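Nilletti brings back its repair counters after winter trial in Vostermont

Nilletti, the household goods retailer, is to reopen the repair counter at its Vostermont shop and add counters at two further branches, following a trial that ran through the winter. The counters will accept small furniture, lamps, kitchen equipment and framed pictures. Customers do not need to have bought the item from Nilletti.

The trial began in December with a single bench at the back of the Vostermont shop, next to the paint and fixings aisle. By the time it closed, staff had booked in 4000 items. The most common were table lamps, followed by dining chairs with loose joints and kitchen scales. Most jobs were finished within a week.

Signe Mikkelsen, head of customer services at Nilletti, said: "We used to have a repair counter in every shop. They were closed one by one when the leases came up and the space was given over to stock. People kept asking for them. We had letters about it, and staff on the tills were being asked several times a day where a person could get a chair leg glued. We did not have a good answer."

The company had expected most of the work to come from older customers with older furniture. In practice a large share came from people in rented homes who wanted a lamp rewired or a shelf bracket replaced before moving out. The opening hours were changed halfway through the trial as a result, and the counter stayed open until 7pm on two evenings a week. The evening hours will be kept.

How the counter works

Customers bring the item to the counter and a member of staff looks it over while they wait. If the repair is a small one, such as a new plug, a new fuse or a replacement screw, it is done on the spot and charged at a flat rate. Larger jobs are given a written quote and a collection date. No work starts until the customer has agreed the price.

Items that cannot be repaired are handed back, or passed on for parts if the customer prefers. During the trial the counter turned away upholstery, anything with a gas fitting, and mirrors with broken glass. These will still not be accepted. Customers with upholstered furniture will be given a printed list of local upholsterers.

Electrical items are tested before they are returned, and a dated label is fixed to the flex. The label should be left in place. If the same fault comes back within six months, the item will be looked at again without charge, provided the customer still has the receipt.

Spare parts will be supplied by Vendon, which already stocks hinges, castors and drawer runners for Nilletti's own furniture range. Under a new agreement, Vendon will hold 200 lines at its warehouse for next-day delivery to the three branches. They include lamp holders, cord grips, chair glides, picture wire and the plastic feet used on most flat-pack bookcases. Parts will also be sold over the counter to customers who want to do the work themselves.

A separate agreement with Pfister covers tools and benches. Pfister will fit out the two new counters in the same way as the one at Vostermont, with a heavy bench, a clamp rail and a lockable cupboard for finished work. The Vostermont bench will be moved a short distance towards the side door so that customers carrying furniture do not have to come through the main shop.

Training

The company has recruited 23 people to staff the counters. Some are existing shop staff who asked to move across, and the others have joined from joinery, electrical and picture framing trades. All will complete a training course at Vostermont before the new counters open.

The course covers wood glues and clamping, basic electrical testing, safe lifting, and how to write a quote that a customer can follow. A full day is set aside for framed pictures, which caused more difficulty during the trial than any other type of item. Backing boards were often brittle, and several frames arrived with the hanging wire fixed to staples that were not meant to carry the weight. Staff will be taught to replace the wire and fixings as a matter of course whenever a frame is opened.

Mikkelsen said: "A frame looks like a simple job and customers expect it to be cheap. Then you take the back off and find four layers of parcel tape. We lost money on nearly every frame in the first month because we quoted from the front. We now look at the back first and quote after that."

Prices for framed pictures have been revised in line with this. Rewiring and new hooks will be charged at a single rate for any frame that one person can carry. Replacing the glass will be quoted separately by size.
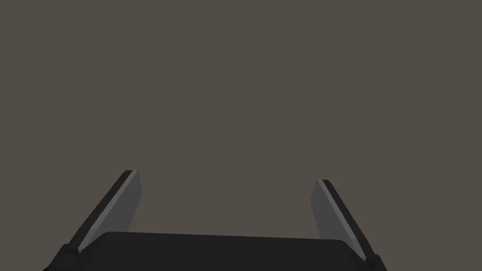
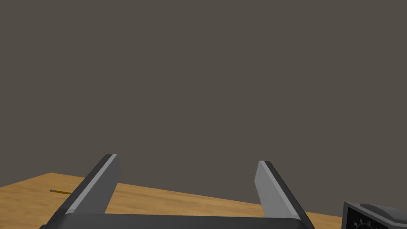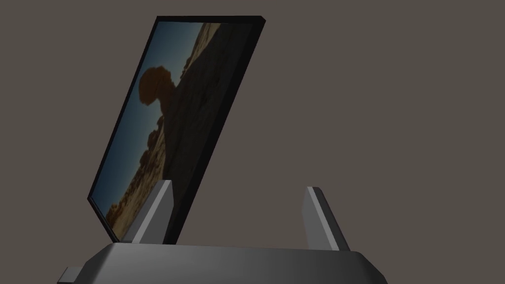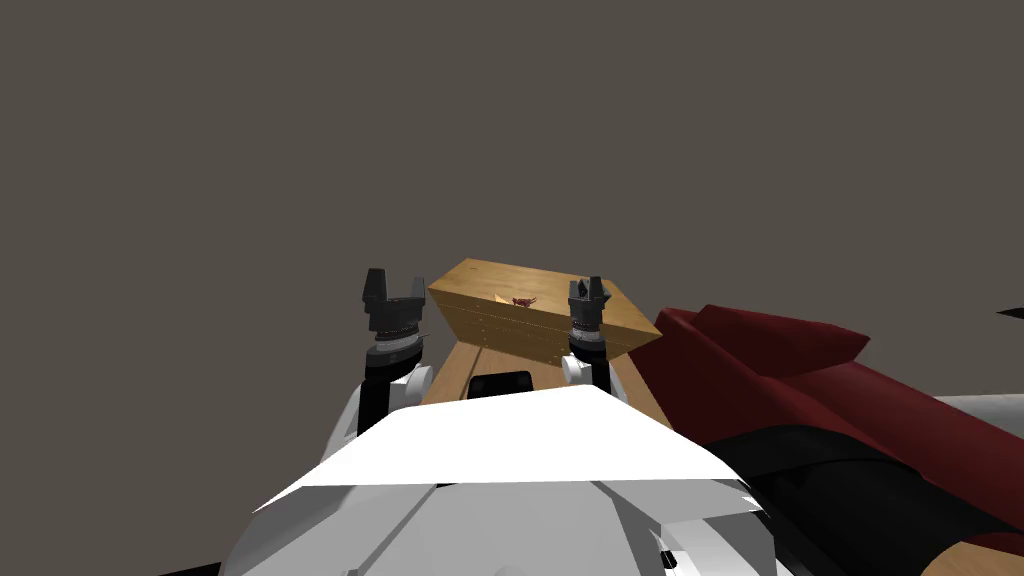

The two new counters will open in the spring, one after the other, so that experienced staff from Vostermont can spend the first fortnight at each. Addresses and opening hours will be displayed in all branches once the fitting work has been completed. Bookings are not needed for small repairs. Customers bringing in more than three items are asked to telephone the branch beforehand.

Nilletti will also run a monthly evening session at Vostermont where customers can learn to carry out simple repairs. The first will deal with loose chair joints and the second with rewiring a lamp. Places are free but limited by the size of the workroom, and will be offered in the order that names are received. Tools and glue are provided. Those attending may bring one chair each, and should remove any seat pad before they arrive.

The company will review the service after its first full year. If the counters cover their costs, further branches will be considered, starting with those that still have a goods entrance at street level. No shop floor space will be taken from the garden or kitchen departments to make room for them.

Notes to editors

Nilletti sells furniture, lighting, kitchenware and hardware through its own shops. Its head office is in Vostermont.

The trial counter was open six days a week, with a break over the New Year holiday. Items booked in but not collected are held for 200 days, after which the company may dispose of them. Customers are sent two reminders before this happens.

The flat rate for small repairs applies to each item and includes the cost of plugs, fuses and standard screws. Any other parts are charged at the shelf price.

Interviews with Signe Mikkelsen can be arranged through the Nilletti press office, which is open from 9am to 5pm. Requests to visit the Vostermont workroom should be made at least two working days ahead, and visitors are asked to wear closed shoes.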